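From: Folasade Nwachukwu
To: Rasdale list
Subject: Re: [rasdale] Clearing the grey table

Recep Dursun wrote:
> Can whoever used the grey table last please clear it? I need
> the whole top for the Harkerton parcels. Also, is the white
> cable spare or does it belong to something?

Hi Recep,

I haven't moved anything yet. Selim asked for the small bits at the back to be left alone until he has sorted them, so please work from the front for now.
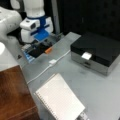
Grey table, with the white cable still lying across it.

I don't know whose cable it is. If no one claims it by the end of August it goes in the spares drawer, coiled and tagged. The black and silver box on the right should go on the shelf, label facing out. It will need 2 of us if the shelf has to be shifted.

The top has some dark scuffs. A damp cloth and a bit of dish soap first, please, and no scouring pads. I'll be in until 4 if you want a hand.

Folasade

Recent messages on this list
Spare keys for the Sitgate room
Re: Labels, roll of 500
Strömberg shelving, colour?
Lost: grey mug (A-yeong Seo)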